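Section 4: Storing your gel slabs between uses

Okay, so you've set up the shelf from section 3 and you have a few soft slabs to put away. I've been using the Ollura storage set for a good while now, and this is the part people write to me about most, so I'll go slowly.

What you need: a clear upright divider, a clear container with rounded corners, lukewarm water, a drop of plain dish soap and a towel that doesn't shed. (I use the Drutico one, but any smooth towel works.)

1. Wash your hands and skip the hand cream. I forgot once and spent an evening getting fingerprints off the orange ones!

2. Rinse each slab under lukewarm water for 10 seconds a side. Add the soap only if you can see lint.

3. Lay the slabs on the towel and pat them. Don't rub - the rims pick up fuzz like you wouldn't believe.

4. Wipe the divider from top to bottom.

5. Take the first slab by its thick edge and press it against one face of the divider. Start at the bottom and roll it upward so you don't trap a big bubble.

6. Do the same with the second slab on the opposite face. They don't have to line up, and if one stands taller or leans out a bit at the top, leave it alone.

7. Set the clear container next to the divider and keep it free for the next slabs you wash.

Note: You may find a small shiny spot on the plastic close to a slab. I just dab it with a corner of the towel the next time I take things apart.

Note: If you have the older Pitkänen divider, it's shorter than mine, so put your smaller slabs on that one.

Caution: Keep the whole setup out of direct sun and away from heaters. I left a pair on a windowsill in April and the color was never the same again.

Caution: Don't stack slabs face to face with nothing between them. They grab each other, and pulling them apart can tear a rim.

If a slab keeps sliding down, go back to step 3 and pat it again. Still sliding? Try the other face of the divider, then have a look at the cleaning tips in section 6. 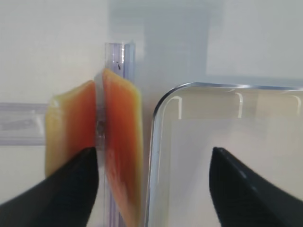

This page was last changed on January 26, 2019.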